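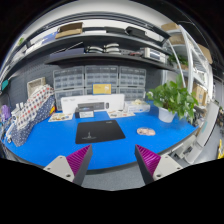 Ticket: Keyboard drops off after lunch, Oston office
Status: Open (reopened twice)
Handled by: Malachy Tully

First entry. User at Oston reports the wireless keyboard stops typing for a few seconds, then dumps everything at once. Mouse is fine. Level one told her to change the batteries. She had already changed the batteries.

Second entry. Fitzgerald support sent their standard reply: update the driver, restart, try another port. Did all of it. They also say range is 40 feet with no loss. I'd like to see the office they tested that in. The receiver here is under a desk behind a metal panel, so I moved it to the front on an extension lead. Better for a day. I don't trust "better for a day."

Third entry. Someone at Clestthorpe says it must be the new Wi-Fi access point, because their trouble started in April too. Maybe. Their keyboards are a different model and they never logged times. Asked for times. Got "mostly afternoons."

Fourth entry. Left a typing test running with the access point on, then off. 11 dropouts with it on, 11 with it off. So much for that. Ticket had been closed as "Wi-Fi interference, resolved" before I posted the result. Reopened.

Fifth entry. Fitzgerald now suggests replacing the unit at a cost of 80 dollars, out of warranty. Declined until they can say what is wrong with this one.

Sixth entry. Checked power settings. Windows was allowed to turn off the USB hub to save power, and the user's dock has a setting of its own that does the same thing. Turned both off at 1:30 pm. No dropouts by 5. The Rorton desk has the same dock and no complaints, which bothers me.

Leaving this open. Please do not close it on my behalf. Next check is the dock firmware, then swapping docks with Rorton if they'll agree to it.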